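Delmont : la blanchisserie met 800 euros par mois sur la table pour une pince

L'atelier de linge Nedelcu, à Delmont, prépare son budget équipement et la ligne la plus discutée tient en un mot : préhension. Devis demandé en mai à Clalum, réponse reçue, décision pas encore prise. On a pu consulter le dossier.

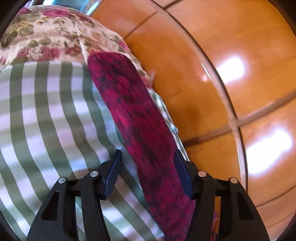
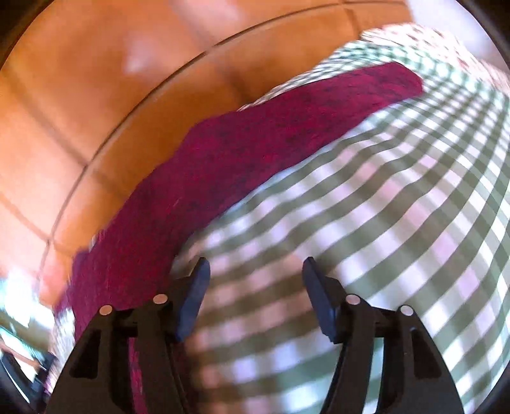 Pince à deux doigts ouverte sur du tissu à carreaux vert et blanc, à côté d'une bande bordeaux.

Le projet d'abord. L'entreprise veut automatiser une partie du tri et de la prise des pièces avant pliage. Pas le pliage lui-même – trop cher pour cette année, et la direction ne veut pas immobiliser la ligne en pleine saison des gîtes. Donc un poste, un seul, avec un bras et une pince, installé en bout d'atelier.

Côté chiffres, deux formules. La location : 800 euros par mois, entretien compris, engagement d'un an. Ou l'achat, chez Drallia, dont l'offre est arrivée après celle de Clalum, avec un contrat de maintenance à 375 euros par mois en plus du matériel. Le prix du bras n'est pas encore arrêté, il dépend de la portée retenue. La direction penche pour la location la première année, le temps de voir.

Reste les à-côtés, souvent oubliés dans ce genre de devis. Jeu de patins de rechange pour les doigts : 500 euros. Formation de deux salariés : 1 000 euros, une journée sur place. Le raccordement électrique est à la charge de l'atelier, pas chiffré pour l'instant. Idem pour la barrière de protection, qui pourrait etre évitée si le bras tourne à vitesse réduite. À confirmer avec l'assureur.

Le point technique qui bloque, c'est le textile. Un carton, ça se saisit toujours pareil. Un drap en tas, non : les plis changent, les épaisseurs se superposent, et les imprimés compliquent le repérage des bords. Les pièces à fleurs et à carreaux sont citées noir sur blanc dans le cahier des charges, qui demande une prise sans accroc ni marque sur les tissus délicats. Clalum s'engage sur le coton et les mélanges courants. Pour les matières pelucheuses, le fournisseur réserve sa réponse. Drallia propose des doigts interchangeables, en option, sans donner de prix.

Autre question, le sol. L'atelier est carrelé et le bras doit être fixé sur un socle lesté, l'entreprise refusant de percer. Le socle ne figure dans aucune des deux offres, il a fallu le redemander.

Les salariés ont été informés à la pause de 10 heures. Pas de suppression de poste prévue, selon la direction, les deux personnes formées restant au tri. Une demande est remontée : que la machine soit arrêtée pendant le nettoyage de la zone. Elle sera ajoutée au cahier des charges.

Calendrier prévisionnel : choix du fournisseur avant l'été, livraison à la rentrée, puis une période d'essai de trois mois. Si le poste ne donne pas satisfaction, Clalum reprend le matériel, frais de transport à la charge de l'atelier. Drallia n'a pas prévus de clause de reprise, la question lui a été posée par écrit.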